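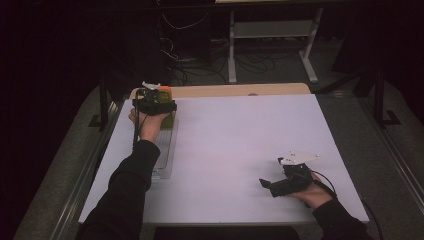 Written by Lensa Asfaw
Zaltora Help Guide, Section 9: Following a public hearing from start to finish
Last updated in October

Welcome back! If you worked through the earlier sections, you already have a Zaltora account and you've picked the district you want to keep an eye on. In this section we'll go through what to do when an oversight hearing is on the calendar and you'd like to follow it properly, with the papers open in front of you and your own notes saved somewhere you can find them again. It takes a little patience the first time. After that, most people have the hearing page ready before their coffee is.

I'll use the hearing on the Beyene road repair fund all the way through, mainly so the screens have something in them. Yours will have different names and a different number of papers, but the buttons are all in the same places.

Before you begin

Sign in and check that the district name at the top of the page is the right one. If you follow more than one district (I follow two, and I mix them up more often than I should), the page opens on whichever you looked at last.

Note: You don't need a paid plan for anything in this section except the side-by-side view in step 7.

Finding the hearing

1. From the home page, choose Calendar, then Hearings. Upcoming hearings are listed first, with the closest at the top.

2. Click the name of the hearing. For ours, that's "Road Repair Fund, Spending Review, Beyene." If you only know the name of a witness or a contractor, type that in the search box instead. Typing Prorkudden, for instance, brings up every hearing where that firm has been called or mentioned in the papers.

3. Click Follow. The button turns green, and the hearing moves onto your own list.

4. Choose how you'd like to be told about changes. Email is the calmer choice. Text alerts go out every time a start time moves, and on a busy Wednesday that can mean your phone buzzing all through lunch.

Caution: Start times are shown in the time zone of the hearing room, even if your account is set to another one. Please look twice. My uncle, Gebremedhin Asfaw, who reads these pages before they go up, sat down for a hearing that had already finished, and he has asked me to put this warning in every edition.

Getting the papers ready

5. Open the Papers tab. You'll see the audit report, the written statements and any letters that the members have agreed to release. Files marked Pending have been promised but haven't been posted yet. Clicking them again and again won't hurry them along, I'm sorry to say.

6. Tick the ones you want and choose Save to Binder. Up to 40 files fit in one binder. If you need more room, start another binder and give it a name that will still make sense to you next month.

7. To read a statement next to the audit report, open both and choose Side by Side. This is my favorite part of the whole thing! When a witness gives a payment date, you can scroll straight to that payment in the report and see what the auditors wrote about it.

Note: Papers are sometimes replaced with corrected copies. Your binder keeps the old copy and puts the new one next to it with the word Revised. Keep both until the hearing is over, as members may quote from either.

Taking notes while it's live

8. When the hearing starts, a Live button shows up at the top of the page. Click it and the Nekora player opens, with the video on the left and your note box on the right.

9. Type whenever you like. Each note is stamped with the time in the recording, so you can click it afterward and go back to the same moment. If you fall behind, press Mark and fill in the words later.

Caution: Notes save when you press Enter. If you close the window in the middle of a line, that line is gone.

Caution: A claim made by a witness is a claim, and the live captions are made by software that mishears names and sums of money. If you plan to share a quote, wait for the written record, which is posted under Papers once the clerk has signed it.

If the video stops

Reload the page first. Your notes will still be there. If the picture comes back without sound, check the small speaker sign in the corner of the player, which sometimes resets itself to mute. When the members go into closed session the screen shows a gray card and the Live button disappears until they return, so leave the page open and it will pick up again by itself.

Sharing your notes with other people in your district is covered in Section 10.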